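Solard Twin Tabletop Recording Station

Overview
The Solard Twin is a two-arm station for recording manipulation examples on small household and office objects. An operator drives both arms by hand from a pair of leader handles while the station logs joint positions, gripper opening and camera video on one clock. Recordings are saved as separate episodes, ready for training.

The arms can be run together or one at a time. Switching modes takes place in the Lirum software and does not require a restart.

What's included
Two follower arms with grippers
Two leader handles
Fixed workspace camera and mount
Foot pedal for starting, ending and discarding an episode
Lirum recording software, one seat
4 spare fingertips, orange

Recording
Episodes can be tagged by task, operator and object set. A discarded episode stays in a holding folder for 21 days before it is deleted — change this under Storage if your site keeps failed attempts for training. Most operators need some 10 practice runs before their episodes are steady enough to keep.

Object sets
Stations can be ordered with the Mokoena desk set, a collection of 133 small items for opening, closing, sorting and packing tasks. Hinged cases are included in the set. We suggest recording lid tasks with more than one starting angle and moving the case between episodes. 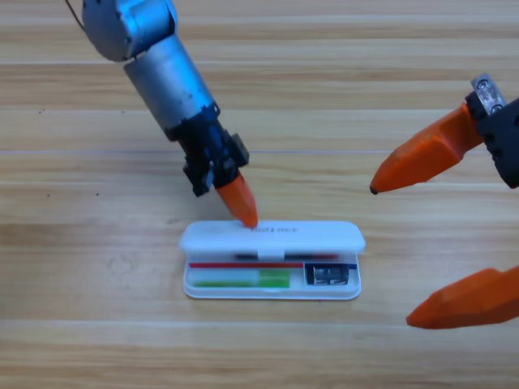

Lid task with a white pencil case. The left fingertip is on the raised lid, and the right gripper is open.

Care
Wipe fingertips with a damp cloth after each session. Replace them when the tip begins to flatten. Recalibrate after any change of finger.

Ordering
Sold and serviced by Rusalico. Orders placed now ship in February. Spare fingertips and extra Lirum seats are listed under Accessories.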